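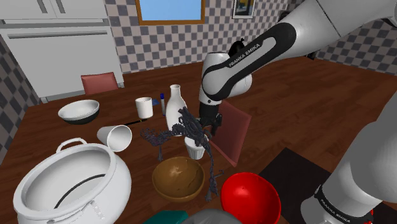
Unit 6: Setting Up and Running a Small Kitchen

Handout for Introduction to Food Service

Reading: chapter 7 of the course text, up to the section on cold storage. Bring your menu draft to class.

1. Start from the menu

A kitchen is laid out to suit what it cooks. Before you draw anything, list every dish and write down the steps it goes through: receiving, storage, washing, cutting, cooking, plating, dish return. A soup and sandwich place needs a long cold counter and very little stove. A noodle shop needs the reverse.

Mark the steps that two or more dishes share. Those steps get the best space.

2. Flow

Food should move in one direction, from the back door to the dining room. Dirty dishes come back by a different path if the building allows it. Where the paths have to cross, keep raw food away from the crossing.

Our main case is Đoàn, a lunch counter with a short menu. The first plan put the hand sink behind the prep table, so cooks had to walk around the table to reach it. The revised plan moved the sink next to the back door and turned the table sideways. No new equipment was bought.

Compare this with the Fodance cafeteria plan on the second sheet. It serves 300 lunches a day from one line, and the dish return opens directly onto the serving area. Write down what you would change and what it would cost in floor space.

3. Work surfaces

Most prep counters are 36 inches high. Kneading and rolling are easier on a lower surface, fine knife work on a slightly higher one. Tall and short cooks share the same counter, so a thick board under the cutting station is a cheap fix.

Keep on the counter only what is used every shift. Everything else goes on a shelf or under the table — never on the floor.

4. Storage

Date every container when it is filled. Older stock goes in front. In the refrigerator, raw meat sits on the lowest shelf and ready-to-eat food on the top.

Dry goods need a cool room with the bottom shelf at least 6 inches off the floor. The Virkton storeroom in the worksheet has 62 items on its list and no fixed places for any of them. Group them by how often they are used, then by weight. Heavy items go between knee and shoulder height.

5. Terms to know

Par level: the amount of an item you want on hand after a delivery.
Mise en place: ingredients measured, cut and set out before service begins.
Pass: the counter where finished plates are handed over.

For next time

Draw the Diltico kitchen to scale on graph paper, one square to the foot. Show doors, drains and outlets. Use a solid line for food and a dotted line for dishes.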